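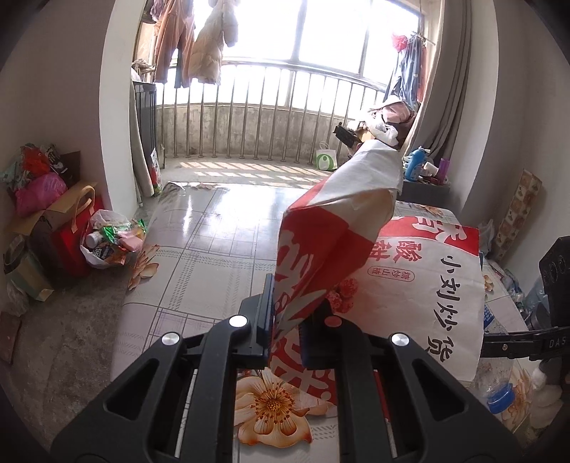
Garra manual de dois dedos com um saco ou folha de papel impresso, sobre uma superfície coberta com toalha florida.

Automação doméstica: em que ponto está a manipulação de embalagens flexíveis

6 de fevereiro de 2019

A pergunta chega à redação com regularidade: as máquinas já conseguem arrumar uma casa? A resposta depende da tarefa, e a diferença entre tarefas é maior do que as demonstrações públicas deixam perceber. Aspirar um piso livre de obstáculos é um problema comercialmente resolvido há anos. Levantar um saco de papel de cima de uma mesa, abri-lo, dobrá-lo ou passá-lo para outro lugar continua a ser matéria de laboratório. Este item resume o estado da questão a partir dos ensaios que acompanhamos no programa Narna, dedicado a objetos de forma variável em ambientes domésticos e em pequenas lojas.

O caso do papel

Uma caixa rígida tem seis faces e um centro de massa que pouco se altera durante o transporte. Um saco de papel não oferece nenhuma dessas garantias. Quando dois dedos o apertam, a parte presa sobe e torce, o restante pode ficar apoiado na mesa, e a dobra entre as duas zonas muda de lugar conforme a velocidade do movimento. O modelo geométrico calculado antes do contato perde validade no momento do contato.

A impressão da embalagem acrescenta uma dificuldade de percepção. Na imagem de abertura, o papel vermelho e branco traz caracteres chineses de grande formato, entre eles 小刘炒货 e 酸甜, além da figura de frutos de espinheiro cobertos de açúcar. Para um leitor humano, as letras ajudam a reconhecer o produto. Para um algoritmo de segmentação treinado com objetos lisos, as bordas de alto contraste da impressão competem com as bordas físicas do papel, e uma faixa vermelha pode ser tomada por um objeto separado. O fundo complica ainda mais: a toalha é brilhante, tem flores e xadrez, e reflete a luz da janela no lado mais afastado.

No Narna, a primeira versão do detector de vincos foi ajustada em bancada cinza fosca, com iluminação difusa. Transferida para uma sala com janela lateral, passou a marcar como vinco os reflexos da superfície de apoio. A segunda versão usa profundidade além de cor e corrige parte do problema, mas o sensor de profundidade tem respostas irregulares sobre plástico transparente, material presente em quase todas as casas que visitamos.

Por que usar garras na mão

Boa parte dos dados recolhidos no programa vem de garras operadas manualmente. O operador executa a tarefa com o instrumento, e o que fica registrado é a trajetória dos dedos, a abertura e as imagens. O método dispensa o transporte de um braço robótico até a residência e permite variar de ambiente com facilidade. Em agosto, a equipe de campo reuniu 400 demonstrações de manipulação de sacos e folhas, distribuídas por 56 tarefas distintas, desde alisar um papel amassado até retirar pequenos pacotes de uma sacola.

O método tem limites conhecidos. A pessoa compensa sem perceber: inclina o punho, encosta o papel na mesa, ajusta a pressão ao ouvir o material estalar. A cinemática da mão humana também alcança posturas que um braço comercial de seis eixos só atinge com reposicionamento da base. Uma demonstração limpa, portanto, ainda precisa ser filtrada por um teste de alcance antes de entrar no conjunto de treino. Na configuração com dois instrumentos, a exigência cresce, pois as duas trajetórias têm de ser sincronizadas e o volume ocupado por cada garra passa a ser obstáculo para a outra.

O que foi medido

Os ensaios de reprodução foram feitos com o braço de bancada Yorath, em uma sala montada em Skondville. Foram executadas 200 tentativas, divididas entre objetos rígidos, sacos de papel vazios e sacos com conteúdo. O critério de sucesso foi o mesmo para todos: retirar o objeto da superfície, deslocá-lo até a área marcada e soltá-lo sem rasgo nem queda de conteúdo.

Com objetos rígidos, o sistema repetiu o resultado esperado e as falhas concentraram-se em peças de contorno muito baixo. Com sacos vazios, a pega inicial funcionou na maioria dos casos, porém a soltura foi irregular: o papel retém a deformação imposta pelos dedos e tende a acompanhar a garra na abertura. Com sacos cheios, o erro dominante foi a escolha do ponto de pega. O sistema prefere a dobra mais saliente, que nem sempre corresponde à parte do saco capaz de suportar o peso.

O tempo de ciclo também merece registro. Uma pessoa pega e desloca um saco em poucos segundos, quase sempre enquanto faz outra coisa. O braço precisou de até 6 vezes esse intervalo, considerando a aquisição de imagem, o planejamento e uma segunda tentativa quando a primeira falhou. Em uma residência, a demora pode ser tolerável. Em um balcão de venda a granel, com fila, não é.

Loja e casa não são o mesmo problema

Em pequenas lojas, o repertório de embalagens é limitado e conhecido. O comerciante pode padronizar o saco, a posição da pilha e a altura do balcão. A Geltico, que fornece estações de enchimento para produtos secos, trabalha nessa direção: um suporte mantém a boca do saco aberta, a dosagem é feita por gravidade e a manipulação robótica fica restrita ao fechamento. A solução é pouco flexível e bastante confiável. O papel quase não precisa ser compreendido pela máquina, porque o suporte lhe impõe uma forma.

Em casa, essa padronização não existe. Sobre uma mesma superfície convivem papel, plástico transparente, pacotes pequenos e garrafas. Sacolas ficam encostadas em móveis, roupas secam perto da janela e a luz muda ao longo do dia. Um robô de arrumação teria ainda de decidir o que é lixo, o que é alimento por consumir e o que deve permanecer exatamente onde está. Essa decisão não se resolve com uma garra melhor. Depende de preferências dos moradores que raramente são formuladas, e os conjuntos de dados atuais registram o movimento sem registrar o critério.

Estimativa de maturidade

Para fins de orientação dos assinantes, mantemos a classificação usada nos boletins anteriores.

Transporte de objetos rígidos isolados sobre superfície lisa: utilizável com supervisão.

Pega de sacos de papel vazios: experimental, com resultados repetíveis apenas em bancada.

Deslocamento de sacos com conteúdo: experimental, sem previsão de produto.

Abertura, esvaziamento e dobra de sacos: pesquisa inicial.

Arrumação completa de uma mesa doméstica com materiais mistos: fora do alcance dos sistemas que testamos.

A classificação refere-se a operação autônoma. Com teleoperação, todas as categorias sobem um nível, exceto a última, em que o gargalo passa a ser a fadiga do operador e o atraso da transmissão.

Próximos ensaios

A próxima série substituirá os dedos rígidos por pontas com revestimento de borracha mais macia e incluirá sensores de força na base de cada dedo. O objetivo é detectar o início do escorregamento antes que o papel saia da pega. Serão mantidas as superfícies estampadas e a iluminação lateral, e os sacos serão usados com a impressão original do fabricante. O protocolo de soltura também será revisto, com um pequeno movimento lateral antes da abertura completa. Os assinantes que desejarem a planilha de tentativas em Skondville, com a classificação de falhas por tipo de material, podem solicitá-la pelo endereço habitual do boletim.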